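The Galport Workshop Newsletter
August

FROM THE BACK BENCH: TWO ARMS, ONE BALL

Members who come in by the side door will have noticed that the corner where the second drill press used to be has walls now. Blue ones. A fair number of you have asked what it is, one of you asked whether it was a fish tank, and Ehab Morsy has threatened to put up a sign. Consider this the sign.

The short version is that Ehab and I are trying to get two robot arms to pass a ball from one to the other. My sister's kid could do it before he could talk. We are in our second year.

The longer version starts with a pair of secondhand arms that came out of a teaching lab at Trorden when it closed. They were sold as working. One of them was. The other had a wrist that would turn in one direction and then sulk, and the seller's position was that this still counted as movement. Ehab drove out to get them, and I was supposed to find a table.

I did find a table, and it lasted one evening. What I hadn't thought through is that an arm swinging its own weight around pushes back on whatever it's standing on, and a folding table takes that personally. Every time the left arm stopped, the right arm moved. You could teach the pair of them a position, walk off for coffee, run the same thing again, and miss by the width of a finger. We blamed the software for three weeks. Ehab rewrote a good piece of it. Then somebody leaned on the table to look at the screen, and both arms nodded politely in her direction, and that was the end of the software theory.

So now there's a rail. Both arms are bolted to one long piece of slotted aluminum extrusion along the front edge, and whatever the floor does, they at least do it together. If you take one thing from this column into your own projects, take the rail. Slotted extrusion forgives you. I measured the spacing of the bases wrong twice, and fixing it meant loosening bolts and sliding, with no new holes and no confession required. (I am confessing now because Ehab proofreads this.)

The walls came later and caused more argument than anything mechanical. Ehab wanted plain gray. I had come across printed panels with gears and circuit traces all over them, left over from a trade show booth, and they were free, and I've never in my life turned down a free panel. They look like the lobby of a company that sells passwords. But they do the job, which is to keep sleeves and curious hands out of the space where the arms swing, and to stop the vision code from being distracted by whoever is walking past to the laser cutter. We had a bad spell where it kept reporting the ball as being at the far end of the room. It was someone's hat. 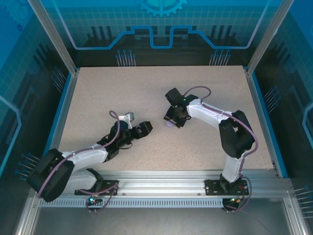

Handing a thing over sounds like one action and is closer to five. The giver has to hold the ball without squashing it, and hold it so there's some ball left over for the taker to grab. The taker has to come in open, at the right height, from a side where its own wrist isn't in the way. Then it closes. Then comes the part we've spent most of this summer on, where both of them have hold of the ball and one has to let go.

People do this without thinking. You feel a tug, you release. Our arms don't feel a tug in any useful sense. What they have is motor current, and the current goes up when a gripper meets something, and it also goes up when a joint is stiff, or a cable catches, or, on the left one, when it simply feels like it. For a while the rule was that the giver let go as soon as its current jumped. That gave us an arm that carried the ball beautifully to the middle of the table and dropped it in front of the other one, like a cat with a present.

The opposite rule was worse. We told the giver to hang on until the taker was definitely closed, and the taker to start pulling away as soon as it was closed, and there was a small disagreement between the two over what "definitely" meant. They had a tug-of-war. It was over quickly and the ball (foam, from a pack of 20 that Ehab keeps in his locked drawer) came out shaped like a peanut. There are 19 in the drawer. The peanut is on the shelf above the vise if you'd like to pay your respects.

Where we've landed is duller, and it works more often. The taker closes, both arms hold still for a beat, the giver opens slowly, and the taker doesn't go anywhere until the giver reports fully open. It looks like two people being excessively polite about a door. I've grown fond of it.

A WORD ABOUT CABLES

If you've built anything that bends, you can skip this part, you already have the scars.

A cable on a moving arm wants to be a little shorter than you made it in one position and much longer in another. First we ran ours tight along the links with zip ties every few inches, and it looked very professional right up to the point where the wrist turned over and pulled a connector out of its board. Then we left plenty of slack, and the slack got into the gripper. The arm picked up its own cable and held it out in front of the lens. I swear it looked pleased.

The fix was to let the slack stand up in a loop over the gripper, above everything it could get pinched by, and tie it down only on the links. The loop flops about and has no dignity. It also hasn't been caught in anything for months. Purple, by the way, was what the electronics bin had the most of. Several visitors have complimented the color scheme and I have accepted on behalf of the bin.

Do label both ends of every wire before you route it. I know you know. I knew too, and I still spent a whole evening working out why telling the left elbow to bend made the right one do it.

WHERE THE PROJECT STANDS

Ehab keeps a log. It's a plain text file with one line per try, and it records whether the ball got across, and when it didn't, a short note in his own style. As of this writing the file has 793 lines. A good many of the notes say "no." Some say "no, again." One just says "Keyvan," which I choose to read as a timestamp.

The recent stretch is better than the early one, and I'd put most of that down to boring things: the rail, the cable loops, and lowering the speed until it stopped being fun to watch. The tabletop helped too. It's a pale speckled finish, and the ball shows up against it far better than it did against the old brown one, where the vision code used to develop an interest in a knothole.

Next on the list is doing it in both directions without having to restart in between. At the moment, right to left is decent and left to right is a matter of opinion. After that Ehab wants to try something that isn't round. He has mentioned a spoon. I've asked him to let us enjoy the ball for a while.

THINGS WE COULD USE

Some requests, in the order they're annoying us.

Short M5 bolts. We had a whole tray of them and we no longer do. If you borrowed them for the Flekness kayak rack, the rack looks great, please bring back whatever didn't go in it.

A decent emergency stop button, the big red mushroom kind. Ours works, but you have to hit it dead center, and in the moment I rarely do.

Anyone who worked with the old Shih motor boards and remembers what the second blink code means. The manual lists the first and the third. We get the second.

Patience about the noise. The left shoulder whines when it holds a pose, and we know about it. It has been greased. It whines in a lower key now.

HOUSE RULES FOR THE CORNER

Please don't reach in over the walls when the power strip is on, even if both arms look parked. They look parked right up until they aren't, and they don't know you're there.

Please don't slide the rail to make room for your project. I understand it looks like a shelf. Moving it even slightly means we have to recalibrate both arms, and then I have to hear about it from Ehab, and then you have to hear about it from me.

If a light on one of the boards is red and you're wondering whether to tell somebody, check the card taped to the shelf first. There's a normal red and a bad red, and the card says which is which. We're aware that this is poor design. It came with the boards.

You're very welcome to come and watch. We're usually at it from 7 p.m. until one of us gets hungry, and there are 2 stools. If the ball makes it across, it's customary to say something nice. If it doesn't, it's customary to go and look at the laser cutter for a minute.

Keyvan Daneshvar

Locker renewals are due by the end of August. The form is in the tray by the sink, and the pen is on a chain for a reason.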